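Druvbridge Open Day: Photos from the Robot Teaching Tables

Posted June 28, 2021

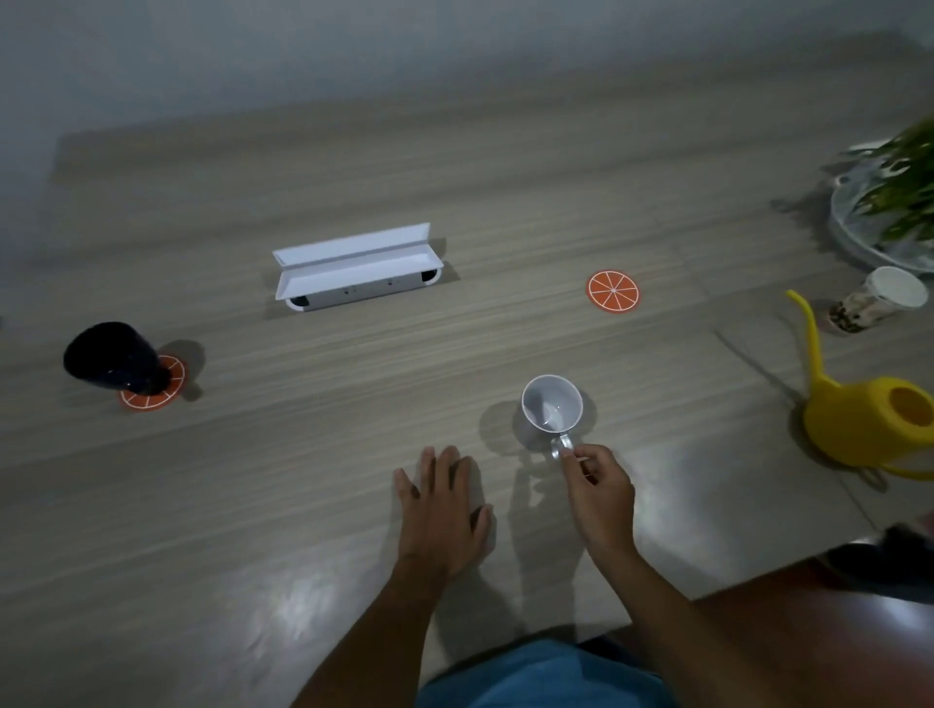

Druvbridge opened its workshop to visitors for the afternoon, and over 90 people came through. Most of them wanted to see how the household arm gets its training, which starts with a person doing ordinary jobs at a table while the view from above is recorded. The first station was cups and drinkware. The small white cup gets picked up by its handle, and the dark navy tumbler lying on its side at the left is a harder item for the arm, as a round object can roll when the fingers close on it. The orange citrus-slice coasters are there as targets. A full session at this table runs 50 minutes, with a break in the middle.

Stamatia Lazaridis ran the station and answered most of the questions. Visitors were asked to work at their normal speed. People tend to slow down when they know they are being recorded, and the slow takes are less useful to the programmers.

What is on the table gets changed between sessions. Colours, positions and the clutter toward the back are all varied on purpose -- an arm that has only practised on a bare surface does poorly in a real kitchen. Dolores Bellamy keeps the list of layouts, which stood at 475 on the day.

The second half of the tour was in the back room, where the arm itself was running. It is called Ferine and it has been at Druvbridge for two years. Soledad Schumacher put it through a cup-and-coaster routine for each group and let visitors choose the starting positions. Groups were kept to six so that everyone could stand behind the yellow line and still see. No photos were allowed in that room.

Several visitors asked about noise. Ferine is quieter than a dishwasher at normal speed, though the compressor next door is not. Others asked whether it can handle glassware. It can, but the demonstration program leaves glass out.

The talk by Žofie Charvát on grip force was full. She will give it again in August at the Falutden branch library -- see the noticeboard at the front desk for the time. Children under 12 need an adult with them.

Thanks to everyone who took a turn at the table. If you left a grey umbrella in the cloakroom, Corinne Crenshaw has it at reception.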